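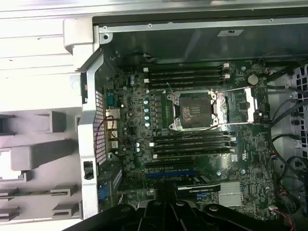 Zellstead by vintage coach: was it worth it?

2021-12-30

I should say at the start that I don't trust any event with "heritage" in the name. It usually means a field, a burger van and a man telling you off for leaning on his bonnet. So when Siwan Edwards rang in November and asked if I fancied the Zellstead Heritage Run, 80 miles of back roads in old coaches with a night by the lake at the end, I said I'd think about it, which she took as a yes.

The leaflet promised "the finest scenic drive in the county". Says who? The people selling the tickets, as far as I could find. It also claimed the run was 100 years old, which I doubt very much. The oldest programme on show in the town hall was for the sixth run, and the adverts in the back were for colour televisions.

The coaches

Ours was a cream and maroon thing hired from Griffiths, with proper curtains and ashtrays in the seat backs. I'll admit it was handsome. It was also freezing. The heater blew on the driver's ankles and nowhere else, and by the first stop everyone past row 2 had their coat on. Siwan had brought a blanket and did not offer to share it.

The road itself is good for perhaps half the distance. After the ford you climb through beech woods and there's one bend where the whole valley opens up on the left. Sit on the left. The booking page lets you pay extra for a "panorama seat" and ours turned out to be on the right, looking at a bank of wet bracken. I wrote to them and got a reply saying both sides were panoramic.

Elberg

Lunch was at Elberg, which every guide calls "unspoilt". It has three gift shops and a car park bigger than the village green. We had soup, the soup was fine, and it cost what I'd expect to pay for soup and a chop. If you go under your own steam, walk up past the church instead and there's a bakery with a hatch. Cheese pasties, cash only, shut by two.

The afternoon leg was billed as a "timed regularity section", meaning that the drivers try to reach each checkpoint at exactly the right minute. Ours was late for all of them. The results were pinned up at the hotel that evening and we had somehow come fourth. I asked how the scoring worked and was told it was complicated.

The lake

Zellstead in winter I liked more than I'd meant to. The front is quiet, the steamers are tied up and you can walk the full length of the promenade without being sold anything. The hotel was clean, the bed was hard and breakfast stopped at nine sharp, with the toast being cleared while people were still queuing for it.

Siwan wants to do the spring run. She says the heaters won't matter then. I've looked at the prices, and the ordinary service bus goes over the same hill, past the same bend, twice a day. I'm inclined to take that, sit on the left and meet her at the pasty hatch.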